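House rules for recording with handheld grippers - what do you have in yours?
Posted by Coralie Te Moana in Robots & Automation, 07/06/2020

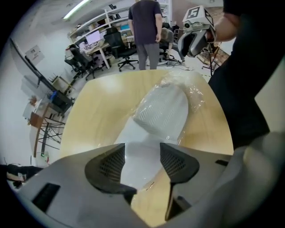
We've been recording demonstrations with handheld grippers for a while now at Tendton, and I love it! People pick it up so quickly. But we've grown to the point where what I do at the table and what the next person does at the table are not the same thing at all, and it shows up when you play the sessions back side by side. One person comes in slow and low, another one swoops in from the side like a gull after a chip.

So I've been asked to write a page of good practice that everybody reads before their first session. I have a draft and it is already too long. I'd like to know what other groups put in theirs, and especially what you took out again.

Some things I'm stuck on:

How strict are you about people being near the table? We work in a shared room, with desks and folks going about their day, and I don't want to be the person who shushes everyone.

Do you let people record with things still in their plastic wrap? The wrap shines and crinkles and shifts about. Half of us say unwrap everything, half say leave it on because a robot will meet wrapped things anyway. (I'm in the second half.)

What happens to a failed grasp? Keep, delete, or keep and mark?

And is there an official standard I should be citing? My manager asked and I had no good answer.

Our sessions are short and we aren't running an arm in the same room, so this is only about the people holding the grippers and the quality of what they record. Thanks in advance, I really enjoy reading how other people set these things up.

Lindsay Paewai

Oh, I'm so glad somebody asked this! I wrote ours at Drimdale and have rewritten it more often than I'd like to admit. The version people follow fits on 2 sheets. The version before that ran to 111 numbered rules (yes, really, I was very proud of it) and I don't think a single person read past the part about cables.

Going through your list in order.

People near the table. We don't clear the room. We mark a zone on the floor with tape, and inside the tape it's only the people who are recording. Outside it, carry on with your life. What we do insist on is that everyone who works in that room has been told when recording happens, what gets captured and who can look at it, and has had a chance to say they'd prefer to sit somewhere else. That goes for visitors as well. We had a one-line sign on the door at first and it wasn't enough, so now there's a short form, and the lead checks it before the first take. If someone changes their mind later we pull the sessions they're in. Please sort this out before you worry about anything else on the page, it is miserable to fix after the fact.

Wrapped objects. Both! But decide per session and write it down. Our rule is that the wrapping state of an object is part of its name in the log, so "wrapped" and "unwrapped" are two separate entries. Clear film is a wonderful test, it moves when you touch it and catches the light differently every time, and I wouldn't want to lose that. What went wrong for us was film that tore midway through a session and nobody noted it. Now if the wrap tears, you stop, swap it out or rename the object, and start a fresh take.

Failed grasps. Keep and mark. We say the label out loud at the end of the take and the second person types it in. Never delete at the table! You're tired, you're annoyed with yourself, and you'll throw out something good. Deleting is done later by someone who wasn't holding the gripper.

A few others that survived every rewrite:

Start and finish each take with the fingers open and clear of the object. Hold still for a slow breath at both ends.

If there's a printed marker on your gripper, keep your hand and sleeve off it. Long floppy sleeves get rolled up. Wipe the marker with a dry cloth at the start of the day and replace it the moment a corner lifts.

Two people recording at one table agree out loud who moves first. It sounds silly until the first time you knock knuckles.

Cables and stands go behind the table or along the wall, and whoever is lead walks the floor once before anybody picks up a tool.

Move at the speed you'd want the robot to move. This is the one new people struggle with most. I have them practice without recording until they stop hurrying - usually it comes quite suddenly, and it's lovely to watch.

Change hands or take a break when your grip gets tired. We swap operator at every change of object, and the takes toward the end of the day got noticeably smoother once we did.

What I took out: anything about posture, a long section on how to name folders (the software does it now), and a rule about background tidiness. A messy background is fine by me as long as it's the same kind of mess you'd find in a real room. Stuff on the table itself is another matter. If it's on the table it goes in the log.

Happy to send you our pages if you message me.

Cameron Cosgrove

just film everything and sort it out later imo. we did 485 takes in September with no rules and it was fine

the tape thing is good though

Tane Ashby

Lindsay's answer is great and I've already stolen the bit about torn wrap. I'll take the standards part, as it hasn't been touched.

I don't know of a published standard written for handheld demonstration recording, and I'd be careful about citing one just to have a number on the page. The robot safety standards (ISO 10218 for industrial robots, ISO/TS 15066 for the collaborative side) are about machines that move under their own power near people. They're well worth reading and they'll matter a lot the day you put what you've learned onto an arm. They won't tell you how to run a table with handheld tools. For that you're in ordinary workplace safety territory - trip hazards, strain, chargers and batteries - plus whatever privacy law applies where you are, and your manager should ask someone qualified about that second one.

At Donnelly we wrote it exactly that way, with one short paragraph headed "What this document is and isn't." Our auditor was perfectly happy with it.

I'd add a rule about versions. Put a version on your page, and record in every session which version was in force. When Alby Kingi took over our Foro sessions he changed the starting position of the gripper, quite sensibly, and for a good while we couldn't tell old takes from new ones without opening them. With a version in the log you can just filter.

And Coralie, have the newest person in the group read the draft aloud while someone else follows it at the table. Every place they stop and look at you is a sentence to fix. We do this with each new version and it's the most fun part of the whole job!

Coralie Te Moana

This is fantastic, thank you all. Lindsay, message sent! I've cut the folder naming section already and I'm adding the version line tonight. Cameron, I'll put you down as a vote for tape.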